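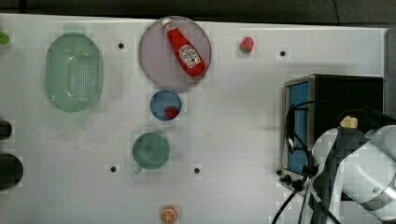
The Zandska Bench Arm was demonstrated to visitors at the Faltodach open day, where a small kitchen exercise had been prepared for it. This review records what was shown, what could be judged from it, and whether the arm merits consideration for teaching. It was prepared by Dalal Mansour on behalf of the Bright Schools Equipment Service, which received no payment from the maker.

The exercise consisted of handling play food and light kitchenware on a white table. The selection was sensible. A strawberry in a small blue dish, a ketchup bottle lying across a plate and an oval colander each call for a different approach, and the toaster oven at the right of the table restricts the room in which the arm can turn.

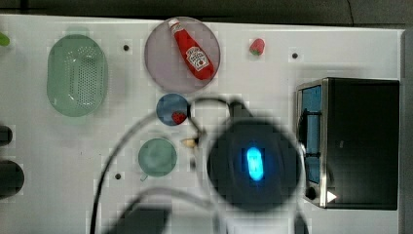 **FALTODACH, 14 Sep 2023**

Visitors were admitted in groups and could stand close enough to follow the work. The operator used the Raro control software throughout and answered questions willingly, although the explanation of the settings was hurried. A printed guide would have helped.

Cabling is our first reservation. A long black cable swept in a wide arc over the table, past the cup and up against the rim of the blue dish. In a classroom, with pupils reaching across, we should expect a tidier arrangement.

The gripper made a better impression. It is a plain parallel type with two black fingers, and soft goods are a fair test of it. The view from the wrist camera was useful in this respect, as it showed the hold at close range.
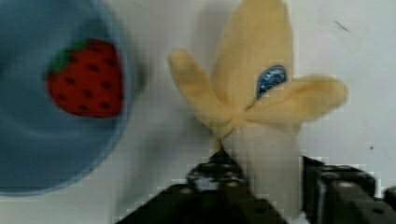 *Plush banana held between the fingers, seen from the wrist camera.*

The banana is made of soft fabric, with its peel folded outwards, and the fingers closed on the white part below. We consider this a reasonable choice of grip. We would have liked to see the same fingers applied to something heavier, and the programme did not allow for it.

The overhead view is offered as a separate item. It takes in most of the table and would suit a group following from their seats — a point in its favour where space is short.

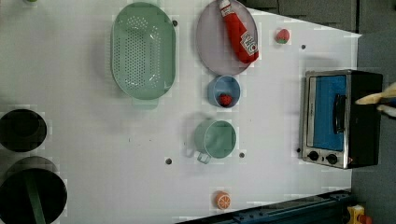
Equipment Review, No. 315, p. 25

The price quoted on the day was 2,000 for the arm and gripper, or 3,000 with both cameras and the Raro licence. Delivery is extra. The table is not included in either price, and schools should confirm the fixing requirements before ordering.

**Suitability.** Recommended for colleges and upper secondary schools with a technician on site. Not recommended at present for younger pupils, on account of the cabling.

**Documentation.** Incomplete at the time of the visit. The maker has undertaken to supply a revised manual, and this entry will be amended on receipt.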